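July, a little after six in the morning

Slept badly again. The upstairs neighbors had their fan going and I kept waking up thirsty. I got through most of the last chapters of the Nechyporuk book, which I have been reading for more than 4 weeks now. I still don't like the brother.
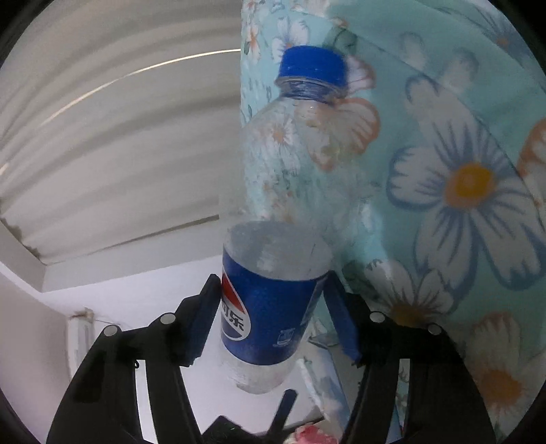
Yaa called before breakfast about the choir trip. The bus will cost 571 for all of us, and Petro wants to leave at eight — too early for me, but I said yes. We are singing the short Mass and two folk songs. I don't know the alto line in the second one yet.

Went over it twice at the kitchen table with the radio off. The high part in the middle still goes flat.
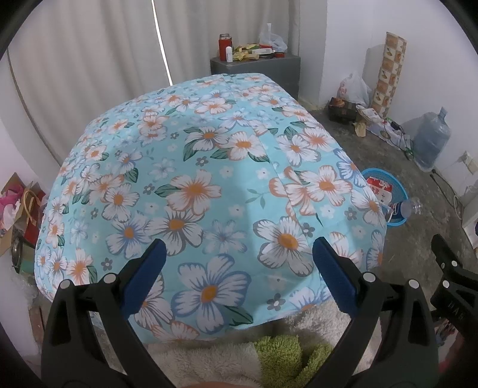

Ustyna has promised to send me a recording tonight. I need to find my black shoes and write back to Svitlana, who has waited long enough for an answer about August. Beans and rice for supper.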